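Ensinar com a mão: o que muda quando o robô aprende sem robô

No laboratório da Kurilent, a parte mais interessante do trabalho cabe numa mochila.
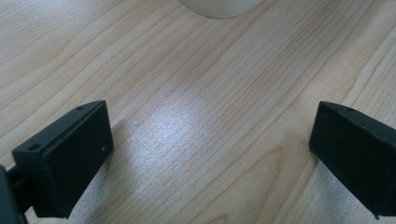

"A gente passou anos teleoperando braço", conta a pesquisadora que coordena o estudo. "Você senta, veste o controle, tenta pegar um copo e leva uma eternidade, porque a sua mão não está lá. Com a garra na mão, a pessoa sente o peso, sente o contato, corrige no meio do caminho sem pensar. E essa correção fica gravada! É o dado mais precioso que existe."

O método, batizado de Trodarura, parte de demonstrações feitas com uma garra portátil de dois dedos e uma câmera presa a ela. A pessoa executa a tarefa, o sistema recupera a trajetória da garra a partir do vídeo e dos sensores de movimento, e uma política visual aprende a prever os próximos passos. O braço só entra no fim, na hora de testar.

A equipe reuniu 3,096 demonstrações em 37 ambientes diferentes: cozinhas, copas de escritório, oficinas, uma sala de aula. Participaram 14 pessoas, quase todas sem experiência com robótica. O treinamento inicial durava 20 minutos e, segundo ela, dava para ter sido mais curto.

"No começo eu era contra tanta variedade de lugar. Queria uma bancada só, luz controlada, tudo igual. Perdi a discussão e fiquei muito feliz de ter perdido."

A comparação entre os dois conjuntos foi o que convenceu o grupo. Com a mesma quantidade de demonstrações, a política treinada em muitos ambientes se saiu melhor em mesas que nunca tinha visto do que a treinada em uma bancada única. A diferença aparecia sobretudo na aproximação, antes de os dedos tocarem o objeto. A política da bancada única hesitava, parava no ar, às vezes descia ao lado.

Pergunto sobre reflexos, um problema antigo para quem trabalha com visão. Ela ri.

"Verniz é o meu assunto favorito hoje em dia. Uma mesa envernizada perto da janela muda de cara o tempo todo. Você mexe a garra um pouquinho e o brilho anda junto. Para nós isso é ruído, a gente nem percebe. Para a rede, se ela só viu mesa fosca, aquilo pode ser um objeto. A solução foi gravar em mesa brilhante também - simples assim. Tentamos filtrar o brilho por software e o resultado piorou."

Outra escolha que ela defende com gosto é deixar os dedos da garra sempre no campo de visão. No teste, o braço usa dedos com a mesma geometria, e a câmera fica na mesma posição em relação a eles. "A rede aprende a distância entre o dedo e a coisa. É uma régua que vai junto para qualquer lugar."

Nem tudo funcionou. Objetos transparentes continuam difíceis, e as tarefas que exigem força, como abrir um pote bem fechado, ficaram fora do estudo. A recuperação da trajetória também falha quando a câmera encara por muito tempo uma superfície lisa, sem pontos de referência. Nesses casos a demonstração é descartada. O módulo de localização, adaptado de uma biblioteca interna chamada McPhee, deve ganhar uma versão nova em setembro.

A próxima etapa será feita com a Drinatell, que vai ceder uma cozinha de testes para tarefas longas: tirar a louça, guardar, limpar a bancada. A pesquisadora já tem uma lista de coisas que quer ver dar errado.

"Tarefa longa é outro bicho. O erro pequeno do primeiro minuto vai se acumulando, e no final a xícara está dois dedos fora do lugar. Eu adoro esse tipo de problema. Dá para ver o robô se perdendo e entender em que momento foi - aí você volta nos dados e procura quem, entre os demonstradores, já passou por aquilo e se recuperou. Quase sempre tem alguém."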